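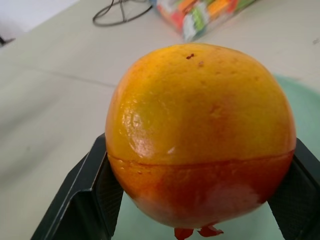
Winter fruit – picking it, keeping it, getting into it

Posted Feb 11, 2018

Quick one today, kitchen's a mess and I have a pot on. People keep asking me the same fruit questions so I'm putting all of it on one page. Not in any order. Use what you like.

POMEGRANATES – BUYING

Go by weight. Pick up two the same size, take the heavier. Color tells you very little, plenty of yellow ones are sweet as anything and some dark red ones are pale and sour inside. Slightly flat sides are good, that's the seeds pushing out. Small scuffs on the skin, fine. Soft brown spot, put it back. A crack is ok if you're eating it today, otherwise no.

POMEGRANATES – KEEPING

Counter, a week or so. Fridge drawer, a month easily, sometimes two. Don't bag them tight, they sweat and go moldy at the crown end. Check the crown first, always goes there first.

Loose seeds: fridge, lidded tub, paper towel on the bottom, four or five days. Freezer: spread on a tray, freeze hard, then tip in a bag. They go a bit soft when thawed. Fine in oatmeal, not great in a salad.

POMEGRANATES – OPENING

Do not cut straight through the middle. You slice open half the seeds and the juice goes everywhere.

Cut a shallow lid off the crown end, just the skin. You'll see the white ribs running down. Score the skin along each rib, top to bottom, not deep. Pull apart with your thumbs. Comes open like an orange, nearly.

Then either bend the pieces back over a bowl and rub, or do it under water. Under water is tidier. Seeds sink, white bits float, skim, drain. Bowl and spoon method (whacking the back) is faster but wear an apron and don't do it near a curtain. I have a curtain that proves it.

STAINS

Pomegranate juice on cotton: cold water right away, from the back of the cloth. Then a little dish soap, rub, rinse. Still there? White vinegar and water half and half, soak 15 minutes, wash as usual. Do not put it in the dryer until the mark is gone. Heat sets it.

Cutting board: coarse salt and half a lemon, scrub, leave it ten minutes, rinse. Wooden boards stand on edge to dry, never flat.

Fingers: lemon juice. Mind any cuts!!

CITRUS

Same rule, heavy for the size. Thin smooth skin on a grapefruit means more juice and less pith. Puffy tangerines with loose skin are usually dry, though there are kinds that are meant to be loose, so ask.

Counter for a week, fridge for a month. Bowl looks nice but check the bottom one. One moldy orange takes its neighbors with it.

Juicing lemons: roll hard on the counter under your palm first. Or 15 seconds in the microwave. Room temperature ones give more then cold ones.

Zest BEFORE you juice. I still forget. Extra zest goes in the freezer in a jam jar, use it straight from frozen.

Peels – dry them on the radiator on a bit of parchment, keep in a tin. A strip in the rice pot is lovely. Orange peel in the tea too.

PEARS

They ripen from the inside out so if the belly is soft you're too late. Press by the stem. Gives a little, eat it today.

Hard as a rock: paper bag with a banana, fold the top, two days. Check every morning. Once ripe, fridge, buys you three more days.

APPLES

Keep them away from potatoes and carrots. Apples give off a gas, carrots go bitter. Keep them cold if you can. Ours sit in a crate in the unheated back hall, wrapped one by one in newspaper, and the late ones go till spring. Tedious, do it with the radio on.

Wrinkly ones aren't bad. Sauce. Cut up, splash of water, lid, low heat, mash. No sugar needed most of the time, a pinch of salt does more then you'd think.

PERSIMMONS

Two kinds and it matters. Squat ones like a tomato, eat firm, like an apple. Long pointy ones, wait until they feel like a water balloon and you're sure they've gone bad. Eat one early and your mouth turns to felt. Freezing the pointy ones overnight and thawing takes most of that away. Eat with a spoon.

QUINCE

Rub the fuzz off with a dry cloth. Leave in a bowl, whole room smells good. Very hard to cut – big heavy knife, steady board, damp dishcloth under the board so it can't slide. Cook it first if your hands aren't strong, whole, in the oven, an hour and a half at 325. Then it cuts like butter.

FRUIT FLIES

Small glass, inch of cider vinegar, one drop of dish soap, leave it by the bowl. Change it every couple of days. And rinse the recycling. And look behind the bread box, there's a grape back there.

WASHING

Right before eating, not before storing. Plain water and your hands is enough for most things. Scrub brush for citrus if you're using the peel. Rinse pomegranates and melons too even though you don't eat the outside, the knife drags whatever is on the skin through to the middle.

FROM THE MAIL

Hanna Palamarchuk wrote to say she makes syrup from the juice: two cups juice, half a cup sugar, spoon of lemon, simmer low until it coats a spoon. Took me 44 minutes on my stove, yours will differ. Keep an eye on it near the end, goes from syrup to glue fast. Keeps a month in the fridge. Very good on roast carrots.

Balthasar Moser asks if the dried-out ones are any use. If the shell is hard and it rattles, not for eating. Put it in a bowl with pine cones. To dry one on purpose, pick a small sound one, set it on a rack somewhere warm and airy, turn it every few days, takes weeks. Toss any that go soft.

And to whoever asked about blenders for juice – yes but pulse, short bursts, then strain. Grind up the pips and it goes bitter and gritty.

Knife sharpening next time, I promised that in August I know. Pot's boiling over.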